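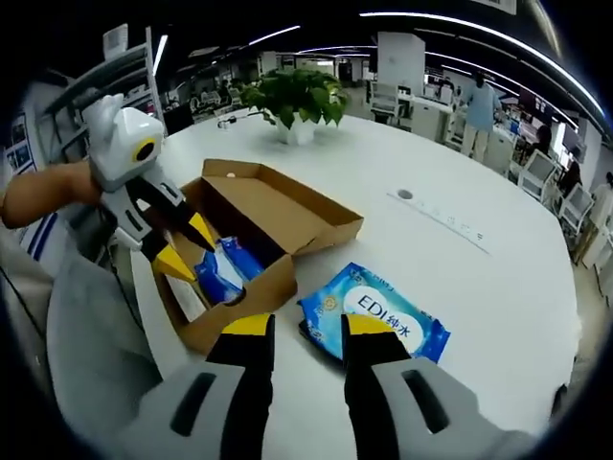 Colora opens up its first set of hand-collected packing examples

20 October 2018

Hi, I'm Roxana Munteanu, and I look after data collection at Colora. I usually leave press releases to other people, but this one is about my own corner of the office, so I asked if I could write it (and they said yes!).

Today we're releasing Killico, a set of 1181 recorded examples of people putting things into boxes and taking them out again. Every one was done by a person using our hand-held grippers, one in each hand, at an ordinary office table. A camera rides on each gripper, so the learning system gets the job from right where the fingers are.

Most of the examples use soft packages in cardboard boxes. I love these and I also kind of hate them. A soft package folds, slides and squashes, and no two pickups come out the same, which makes them great practice material and a real pain at four in the afternoon. We kept the clumsy tries too, as long as the person finished the job, and each of those carries a tag so you can leave it out if you like.

28 people took part, and hardly any of them had held a gripper before. Everybody got 50 practice runs before we started saving anything. After that we pretty much let them work the way they wanted, left hand first, right hand first, whatever felt natural.

My colleague Traian Toma wrote the software that lines up the two hands in time, and he'd like me to mention that it's included. "If the hands are out of step, the system learns nonsense," he says. "I spent most of the summer on that, so please use it."

Killico is free for schools and research groups. Companies can get it through our partner Vonico, who will also lend out a small number of gripper pairs starting later in October.

We're already recording the next batch, with taller boxes and some lids that have to be closed. If you'd like early access, write to the Colora data desk and ask for me or Traian.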